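Prodeo Users Forum > Software > Control and Perception
Thread: Timestamp skew between fixed camera and wrist camera on soft objects

ditte_e
Posted 01/03/2021
I'm on a two-arm cell, Prodeo stack, one fixed camera over the table and one camera at the wrist. The policy takes both views plus joint positions and puts out a short block of joint targets. On books and boxes it does fine. On anything soft it closes early and then hunts, opening and closing a little until I stop it.

I logged the image timestamps against the joint log. The wrist view lags the joints by 33 ms most of the time, and sometimes by 100. The fixed view is steady. Both streams go through the same sync node, which matches on arrival time.

Two questions. Is a swing like that enough to cause the hunting? And does anyone stamp at capture instead of arrival, and was it worth the trouble?
Ditte Eyvindsson

drutside_kirsty
Yes to the second. We went to capture stamps at Drutside last year and I would not go back. Arrival time includes whatever the USB hub and the decoder feel like doing. If your wrist camera shares a hub with anything else, start there.

I'm less sure about the first. A constant lag the policy can learn around. A lag that jumps is harder, but hunting on soft objects can also come from the gripper current limit. What is yours set to?

bdunmore
I'd look at the gripper first too. People blame sync for everything. On a rigid object the fingers stop where they stop. On cloth they keep going, the commanded position and the measured position drift apart, and a policy that sees only the measured one gets confused. Try feeding it both.

ditte_e
Limit is the default. I haven't changed it. I can add the commanded position to the inputs but that means retraining, so I'd like to rule out the cheap things first.

For reference, the overview and then the wrist view:

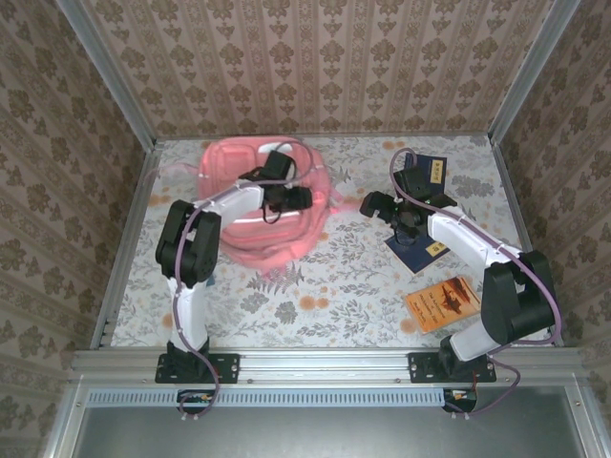
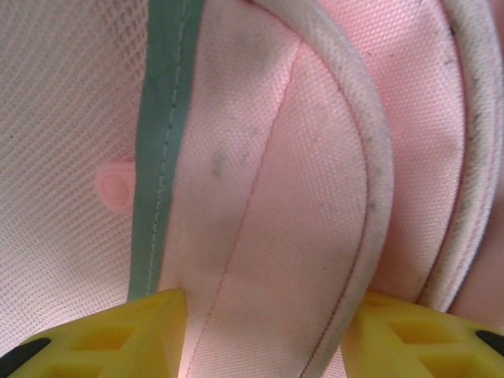
Can I fix the arrival stamps in data I've already recorded, or do I have to collect it again?

drutside_kirsty
You can fix most of it offline. Take the optical flow magnitude from the wrist view and the wrist joint speed from the log, cross-correlate them over each episode, and shift the images by the offset you get. Do it in windows of a few seconds, so a jump in the middle of an episode shows up. Throw out windows where the arm barely moves – the correlation peak is too flat to trust.

bdunmore
That works for free motion. It does not work once the fingers are holding fabric and the whole view moves with the gripper. Flow goes near zero while the joints are still moving, and you get a confident wrong answer. I lost a week to that.

drutside_kirsty
Fair point. Estimate the offset on the approach only and carry it forward through the grasp. It's not perfect if the lag jumps during contact, but it is better than arrival time.

fzamfir
Carrying it forward assumes the driver doesn't drop frames. Ours did. Check the frame counter if your camera exposes one. We found gaps in 24 episodes out of a batch of 100, all recorded while the disk was busy writing the previous episode. Moving the writer to its own process stopped that.

I don't agree with Brenda about adding the commanded position, by the way. We tried it and the policy learned to copy the last command. Looked great in the validation loss and froze on the arm. If you do add it, drop it out at random during training.

bdunmore
We had no copying problem, but our action blocks were longer. That could be the difference. I'd still try it before touching the architecture.

maricica_b
Different angle. How many steps of each block do you run before you query the policy again? If you replan at every step and the image is late by a different amount each time, you get exactly that open and close behavior. Run more of the block, or average the overlapping ones. It's a config change, no retraining.

In the Tarholm runner it's the execute_horizon setting. I don't know what Prodeo calls it.

ditte_e
It was replanning every 2 steps. I set it to 8 and the hunting is much smaller, though it still closes early. I also moved the wrist camera to its own port and the long lags are gone from the log.

So the early close is still open. I'll run Kirsty's offset on the approach segments, check the frame counter, and retrain on the shifted data with nothing else changed.

drutside_kirsty
Good. Keep the unshifted set and train on that as well with the same seed, otherwise you won't know which change helped.

bdunmore
And lower the current limit for one run, please. It takes five minutes.

ditte_e
Will do that one first, then.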